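The Committee for Capital Purchases at Nimitz met on Oct 29, 2018, to decide whether the plant at Jundton should have a second robot. The request ran to 14 pages. The Chair had read the first page and the last, and considered this sufficient.

The request asked for one two-armed unit from Flovovby, a spare gripper, and 2,000 hours of service. It noted that the existing unit sorted brackets at a satisfactory rate and had not been absent in 186 shifts. The member from Finance asked what the unit did when there were no brackets. The plant replied in writing that it waited.

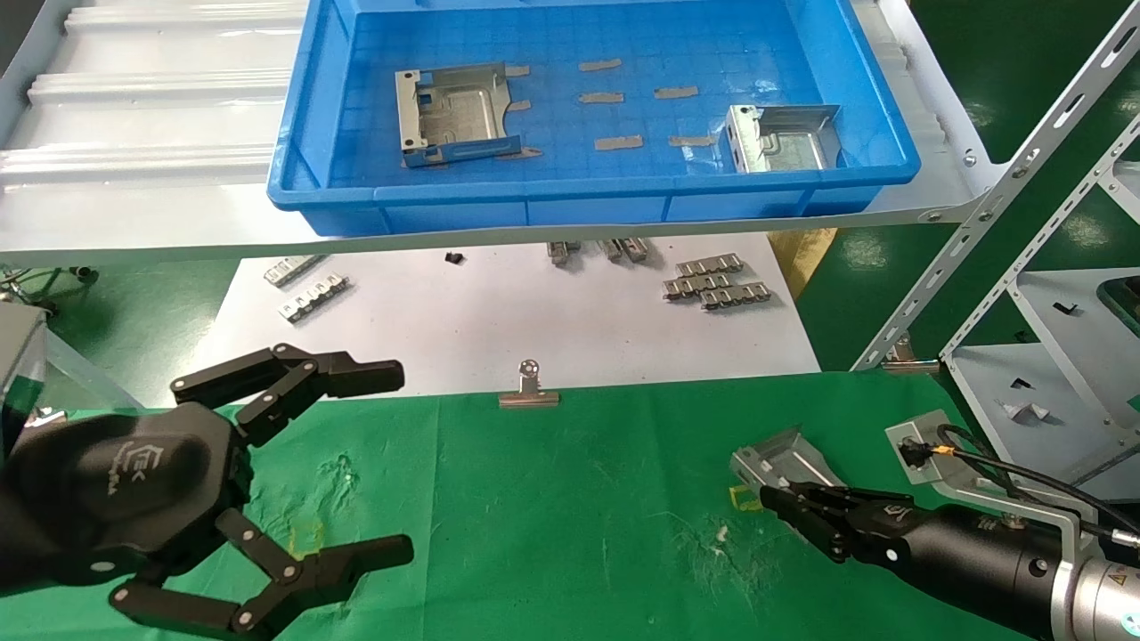
Finance found this answer incomplete. Under the rules, equipment that waited was idle, and idle equipment could not support a claim for more equipment. The plant was invited to revise its wording. It returned the next morning with "remains available," and the objection was withdrawn.

There remained the matter of Alvarado, whose bid was lower by 6 percent but did not include grippers. The Chair asked whether grippers were essential. A long silence followed, during which the clerk wrote down the question – and then, after some thought, the silence.

The Committee voted to buy the arms from Alvarado in this budget year and to consider hands in the next. The plant was thanked for its patience. In October of the following year the crate was still standing by the loading door, unopened, and was entered in the annual return as available.

We use cookies to improve your experience on this site. By continuing to browse, you agree to our use of cookies. Accept | Manage settings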